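Drakow Proofing Box

If you bake with yeast and your house runs cold, you are going to love this thing! The Drakow is a folding box that keeps dough warm and cozy while it rises, and it has changed how our rye comes out. We used to park bowls on top of the fridge and hope for the best. Now the dough is ready when we expect it, and the crumb is so much more even.
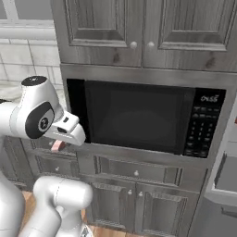
Gelledard Bread Club — Equipment Pages

The box holds 2 loaf pans side by side or one big bowl. The lid has a clear window, so you can peek without letting the warm air out (and you will peek, a lot). A little water tray sits under the rack and keeps the top of the dough from drying into a skin. Fill it before you switch on — it's a pain to reach once the rack is loaded.

We've run it with sandwich bread, cinnamon rolls, brioche and a very sticky Toledo-style olive loaf that one of our members brings every August.
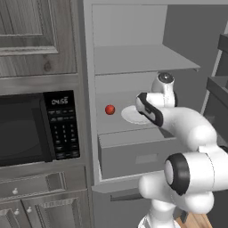

The brioche was the big surprise, all that butter and it still came up tall and light! Whole wheat likes a slightly lower setting than the booklet gives, so start low and nudge it up.

Inside height: 11 inches
Cord length: 18 inches, so plan your counter spot
Parts: box, lid, rack, water tray
Item no.: 472

The Farkis rack fits too if you want a second level for rolls, but take the big bowl out first. Wipe the tray dry before folding everything away.

Members can borrow the box for a weekend. Put your name on the sign-out sheet by the flour bins.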